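Kindetti manipulation project, simulation notebook
Entry date: 23/07/2021
Subject: Wrist-view grasp closure on hexagonal prisms, randomised surfaces

Purpose of this session. The previous entry recorded that the closure policy trained on plain backgrounds lost accuracy when the rendered surface carried strong texture. The present work tests whether randomising the surface during training restores that accuracy without any change to the controller or the reward terms.

Method. The Worow scene generator was used in its current release. The marble texture set was enabled in full, including the two-zone layouts in which a darker and a lighter marble meet along a toothed boundary. Solid lettering was left on as a distractor. The target was the grey hexagonal prism throughout. Its starting yaw was sampled uniformly and its position was drawn from the usual patch in front of the base. Lighting was varied in direction and intensity, but colour temperature was held fixed, as the grey of the prism shifts too close to the paler marble under warm light and that effect is to be studied separately.

Training used 4,000 rendered episodes. Evaluation used a held-out set of 245 episodes with textures not seen in training. The policy receives the wrist view only, plus finger position. No depth channel was supplied.

Definition of success. A closure is scored as successful when both fingers register contact on opposing sides of the prism and the prism does not rotate more than 7 degrees about the vertical before the lift command is issued. The lift itself is scored in a separate column and should not be combined with the closure score, as was done in error in the September summary. That table remains to be corrected.

Results. The plain-background policy failed to close correctly in 48 of the held-out episodes. The policy trained with randomised surfaces reduced this by nearly half. The remaining failures fall mostly into one group: the toothed boundary passes close behind the prism and runs almost parallel to its long axis. In these cases the predicted yaw is drawn toward the boundary and one finger meets the prism well ahead of the other. The lettering had less influence than expected. Episodes with letters close to the fingers were no worse than those with letters at a distance.

Observation on the end face. The specks on the near face of the prism are retained in the mesh at present. It is not established whether the policy makes use of them as a cue for orientation. A version of the mesh with a blank face is to be prepared and the held-out set repeated on it before any claim is made about shape.

Housekeeping. The gripper model is the revised one supplied under the Mac Carthaigh agreement. Contact friction was left at the default value. The run configuration and seeds have been copied to the Brukotlow share, in the folder for this entry. Colleagues repeating the evaluation should check that the texture cache has been cleared first; a stale cache will silently reuse the training textures and the scores will look better than they should.

Outstanding:
Blank-face mesh, full held-out set
Boundary angle logged as its own variable
Warm lighting condition
Correction to the September table

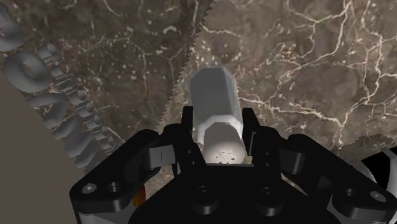
Fig. 1. Simulated view from behind the gripper, fingers on either side of the grey hexagonal prism, two-zone marble surface with lettering at left.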